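Linen and laundry hand, part time -- Fodham Guest House, Nondwood

We are looking for someone to join our small housekeeping team from March. The job is mostly folding: tablecloths, napkins, towels, sheets and the plain cloths we use for wiping down and covering tables. There is some ironing and a little mending if you can sew.

Shifts run from 8 am to midday, three mornings a week, 52 weeks a year less your leave. You would work at the tables off the breakfast room and report to Kiprono Lyimo, who runs housekeeping.
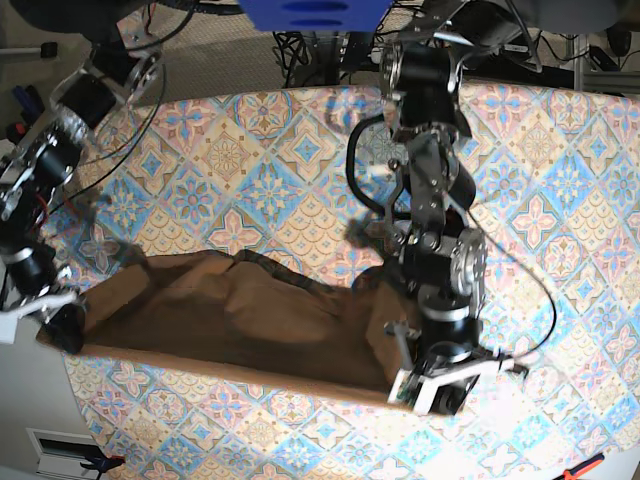 Larger pieces are folded flat on the table, edges matched, then smoothed by hand before they go on the shelf. Printed tablecloths are kept apart from the plain colours and stacked by size. Anything stained or torn goes in the Swati bin by the door -- please don't put it back in the pile.

You will need to be on your feet for most of the shift and able to lift a full linen bag. Experience in a hotel, hospital or commercial laundry is helpful but not required. We train new staff over their first six shifts and pay the full rate from the start.

Parking is free behind the building. The Flultau bus stops at the front gate.

To apply, drop a resumé at reception or post it to the guest house, marked for Kiprono. Include the names of two referees and tell us which mornings you can't work.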